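okay so our little cricket club did its first blood drive this morning and I have to tell somebody, so you're all getting a thread

Background for the non-cricket people: we're Quaye CC, we play tape ball in summer and complain in winter. Last June our wicketkeeper Ezequiel Orozco had surgery and needed a LOT of blood. He's fine! Back behind the stumps and louder than ever. But it got us talking.

So Daichi Kikuchi called the donor center and asked what it would take to get their bus out to our ground. Answer: parking, power, and a list of people who'd really show up. He had the list by bedtime. 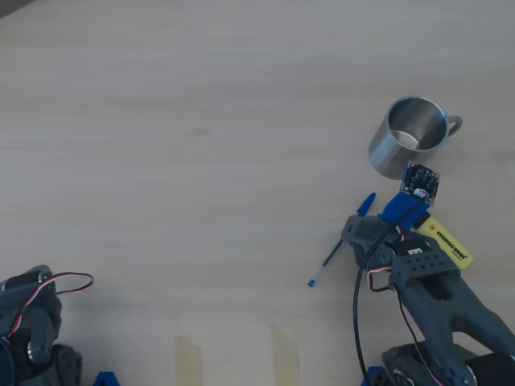 Steel mug on its side. More coffee, please.

The bus pulled in at 8 and we already had a line. Half our second team, a bunch of parents from the juniors, and (this made my day) 3 guys from Brikia, who beat us by 4 wickets last month and were very happy to bring it up while lying down with a needle in their arm.
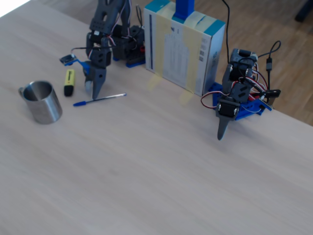 I was nervous, not gonna lie. I've taken a cricket ball to the ribs and walked it off, but I looked at that needle and had to ask Lindalva Andrade to talk to me about her garden until it was over. I now know a great deal about squash.

Gebremedhin Yimer got turned away for low iron and was so mad about it. He stayed anyway and ran the snack table like a field captain. "You, sit. You, juice. You, two cookies, go." 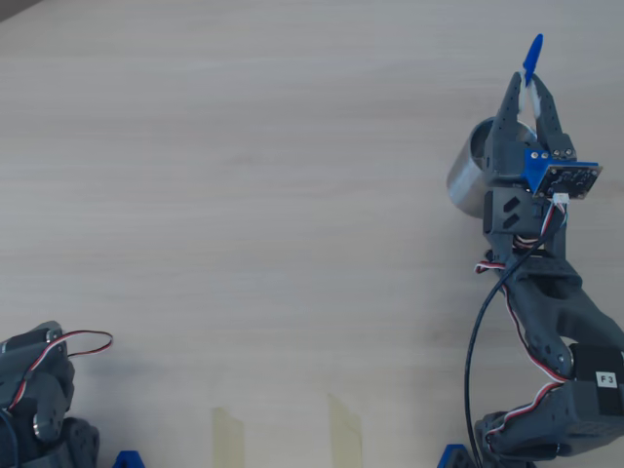

We also had a raffle going for the juniors' kit fund, since people were standing around with cash in their pockets. It made $600, so that's new pads and helmets for the under-11s, and maybe a bat if Pylyp Boiko can sweet-talk the shop again.

Pylyp also won the raffle. There have been questions. 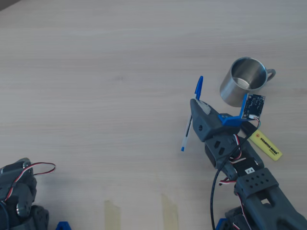

If your club wants to do one: book early, our wait for a date was 2 months. Tell people to eat a real breakfast. And please don't plan nets for the same afternoon like we did, the nurse gave us such a look. Nets are canceled, everyone go home and drink water.

Tistier have already messaged asking if they can join in on the next one. Yes!! Bring your fast bowlers, I want them tired before we play you

ok my arm's a bit sore and there's leftover banana bread, goodnight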